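FOR IMMEDIATE RELEASE

Cowie Pantry Opens Weigh-It-Yourself Dry Goods Room in Talport

New refill room lets shoppers scoop exactly what they need, down to a single cup

TALPORT — Sunday, December 6, 2020 — Cowie Pantry, the neighborhood grocery on Forness Street, has opened a dry goods room where shoppers can measure and weigh their own beans, grains, and lentils at the table. The room is in the back half of the store, where the greeting cards and the old freezer case used to be, and it carries 36 kinds of dry goods to start.

We have wanted to do this for years! Customers kept asking for smaller amounts than our packaged bags allowed. Somebody making one pot of soup doesn't need two pounds of barley, and somebody trying a new bean for the first time would usually like to take home a handful and see if the family eats it. Now they can.

Shoppers may bring a clean container from home or pick up a paper bag at the door. Staff will write the empty weight of your container on a sticker before you fill it, so you pay only for the food. Prices are posted by the ounce and by the pound, and there is no minimum purchase.

The opening selection leans heavily on beans, and we make no apology for that. There are black beans, navy beans, cranberry beans, two kinds of chickpeas, and small red adzuki beans, which have been the surprise favorite of our trial days. Red, green, and brown lentils are on the lower shelf, next to the split peas. Most of the stock comes to us through Trostis, a regional dry goods supplier that delivers to the store every other week. Rice and oats will join the room later this winter, once the extra shelving is in.

The part we are most excited about is the measuring table. Lots of recipes call for beans by the cup, while the price tag goes by weight, and going back and forth between the two can be a headache. At the table you can scoop a cup, tip it into a bowl, and see what it weighs before you decide how much you want. Plenty of people on the trial days ended up trying three or four beans just to compare them — small beans settle in a cup very differently than big ones do.

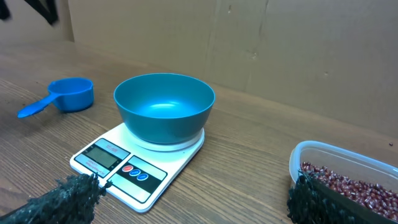 Set the bowl down first and zero the scale before you pour. If you forget, just ask and we'll help you start over. Anything you measure out and decide not to buy should go to the staff member on duty, and please don't return it to the shelf yourself.

For health and safety reasons, up to 3 households may use the room at one time this month, and face coverings are required throughout the store. Hands should be cleaned at the door, and the scoops and bowls are washed between shoppers. If the room is full, leave your name at the register and have a look around the rest of the store while you wait.

Would you sooner stay out of the store altogether? Send us a list by phone or email with the amounts you want, in cups or in ounces, and we'll weigh everything out for curbside pickup the next day. Orders placed before 2 p.m. get first pick of the pickup times.

A folder of 11 recipes from the store kitchen is free at the register while copies last. It includes a sweet red bean soup, a lentil stew that freezes well, and a baked bean dish that wants a whole afternoon in the oven.

The dry goods room is open during regular store hours.

About Cowie Pantry

Cowie Pantry is an independent grocery serving Talport and the surrounding towns. The store carries produce, dairy, baked goods, and everyday household items, with curbside pickup available daily.

Media contact: Cowie Pantry front office, Forness Street, Talport

###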